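# Equipment Planning, Cart and Tray Handling: Progress Report

May 7, 2019
To: Caroline Nyanda, Jornau
Work at hand: wiping down a serving tray at the service cart.

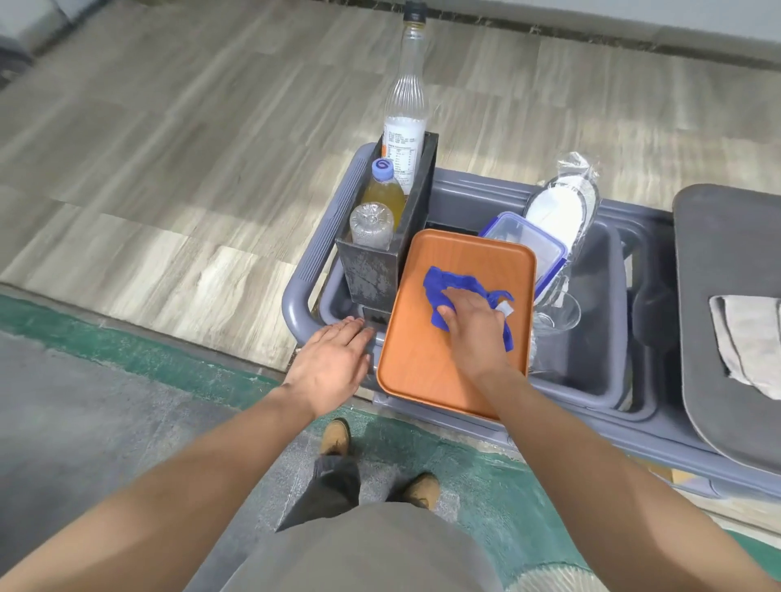 ## Where the money stands

Of the planning allowance you approved, $1,544 is left. I had hoped to report a larger number, and I expect you had hoped to read one. The difference went to the Udero demonstration visit, which we paid for up front on the promise that it would come off the price of a purchase. It still will, if we buy from Udero. They remind me of this often.

No equipment has been ordered. Everything below concerns what to order, and in what sequence, so that we don't end up with a very good arm and nothing for it to stand on.

## Quotes

We asked 9 suppliers for a quote on a single arm with a mobile base, suited to light housekeeping tasks: clearing a cart, wiping a tray, restocking bottles. Seven answered. Two of those quoted for palletizing, a thing we do not do, with real enthusiasm.

The short list:

- **Udero.** Best arm of the group. The base is sold separately, as are the charger, the training days and (I asked twice) the emergency stop.
- **Makori.** Slower, but the quote covers everything, including a spare set of finger pads. Delivery in 20 weeks.
- **Tendow.** Lease only. Cheapest in year one and the dearest by a good margin after that. Their salesman drew me a graph that stopped at year one.

My preference is Makori. I would like to hear yours before I tell them so, as they will stop being polite about discounts.

## What the task list is teaching us

The original budget had a line for "gripper" and a line for "miscellaneous," and miscellaneous was the smaller. I now think those two are the wrong way round. Take wiping a tray. One hand holds things steady and the other pushes a cloth, and a crumpled cloth is never the same shape twice. Any supplier who says one arm will manage this should be asked what is holding the cart.

So I have changed the plan in these ways:

1. Two arms are now priced as an option on every quote.
2. Soft items (cloths, anything in plastic film) are listed as a separate test, with the supplier's engineer present.
3. Bottles are tested in more than one size, and at least one goes in upside down. People put them back that way.
4. The cart is a budget line. If we have to swap ours for something with fewer wells and corners, I want that money set aside now.

Clear plastic is my remaining worry. Udero's camera package claims to handle it, for a fee. Makori says to put a sticker on the container. I have priced both, and the sticker is ahead.

## Schedule

The supplier tests are behind by the length of time it took Udero to find their own crate. If you approve the short list this month, we can still have equipment on the floor in November, with training to follow. If the two-arm option goes ahead, training takes longer and I'll need a revised figure from Makori.

## Decisions needed from you

- Approval of the short list, or a name to strike from it.
- Permission to spend the remaining allowance on the soft-item tests.
- A yes or no on leasing. I would welcome a no, in writing, that I can forward to Tendow.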